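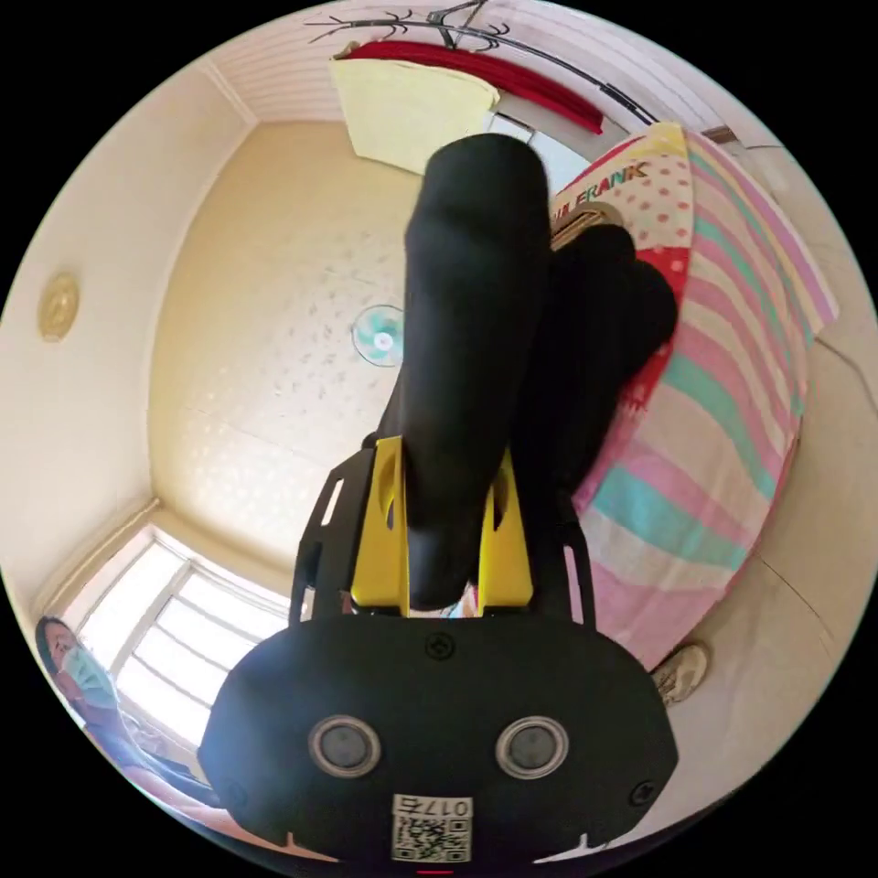
Altwood opens free sorting room in July – bring your odds and ends

MEDIA RELEASE – for immediate use

Altwood is opening a sorting room at Mesmont this July. Free entry, 11 tables, doors open 9 am. Bring a box or a bag of whatever has piled up at home and sort it with help from staff.

Small household things mostly. Drawer stuff, shelf stuff, the long black bits with a rounded top that end up beside some other black thing and get mistaken for it. Dark items get there own table this time, grouped by shape and length first, colour second.

"People arrive thinking they need more storage," said Nandi Naidoo, program lead at Altwood. "Usually they need an hour and a clear table. We had 191 households through the trial and most went home with one box instead of two."

Items in good shape can go to the swap shelf. Anything left on the shelf after 24 days goes on to Jotora for reuse. No paint, no chemicals, no whitegoods please.

Johannes Maluleke will run 2 short sessions each morning on labelling and packing, suitable for renters and anybody moving house. Bookings not neccessary but get in early, tables fill up. Labels and pens supplied. Bring your own boxes if you have a favourite size.

Parking behind the Vidal building, ramp at the side door.

Media enquiries: Nandi Naidoo, Altwood. Interviews available mornings.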